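The Piras Bench Cell – Come and See It Work

Demonstration days at our Murkbridge workshop

I've been writing pages like this one for the Piras for a while now, and I keep getting the same reply: nice, but can I see it do something? Yes, you can! We run demonstration days at Murkbridge all through the year, and you're welcome to bring a colleague, a box of parts and as many awkward questions as you like.

The Piras is the bench-sized cell we build for repair, refurbishing and take-apart work. You get the arm, the two-finger gripper, the wrist camera, the slatted aluminum platform and the controller, all set up so that one person can learn it in a couple of days. It isn't a fast machine and I won't try to sell it to you as one. It's patient, though, and it's happy working inside things that were designed for human hands (which, if you've ever tried to get a clip back into a tight corner, you'll know is a strange kind of compliment).

What happens on a demo day

We start with coffee and a quick walk around the workshop, and then we go straight to the bench. I used to open with slides. People looked at the slides politely and looked at the robot over my shoulder the whole time, so the slides are gone. Groups are kept to nine people, which means everybody gets close enough to see the fingertips, and everybody who wants a turn on the pendant gets one.

The bench is kept the way a working bench looks. There are papers on the desk behind it and cables where cables need to be, and I'd much sooner show you that than a polished stand at a trade show.
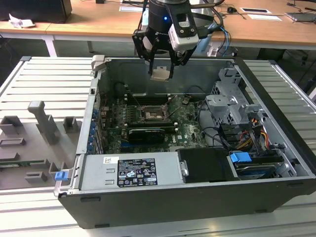
Desktop computers are the job most visitors ask for, so they've become our main demonstration piece. A tower case is a great test – it's crowded and full of small metal parts next to things you really don't want to scratch. We lay it on its side on the slats with the panel off, and the gripper comes down from straight overhead, so with a small silver part between the fingers you can look right past it into the case and judge the clearance for yourself. I like the Dell for this, with the CPU socket open and its pins showing, because everyone who has ever bent one of those pins goes very quiet when the arm moves over it! The flat gray plate to the left, the one with the T-shaped post and the little holder blocks, is usually the next thing people ask about, and we can talk through fixture plates for your own parts while you're standing there.

After lunch it's your turn. Bring something from your own line and we'll put it on the platform and have a go. Sometimes it works nicely in the first hour. Sometimes we find out that a part is too slippery or too floppy for the standard fingers, and I'll tell you so on the day. A visitor in April brought a tray of thermostat housings that beat us completely, and we ended up cutting a new pair of fingertips for them the week after.

What's in the package

Arm and wrist, with two-finger gripper
Wrist camera and mounting bracket
Slatted aluminum platform
Nultinlow controller with teaching pendant
5 pairs of spare fingertips
Two days of training at Murkbridge or at your site

Order code: Piras 418
With extended platform: Piras 706

Both versions run the same software, so if you learn on the smaller one here you'll be fine on the bigger one at home. The extended platform is the one to pick if you want to keep a fixture plate and a large case side by side and still have room for a bin.

Getting here

The workshop is on the Pidgate side of Murkbridge, with parking right at the door. Everything is on one floor and the bench has clear space all around it. Please wear closed shoes, and tie back long hair if you plan to use the pendant.

Our next demonstration day is 20 October 2022, from mid-morning until we run out of things to take apart. It's free, lunch is included, and you can book through the contact form on this site. Tell us what you're hoping to handle and send a photo of the part if you have one – it gives me time to dig out the right fingertips before you arrive.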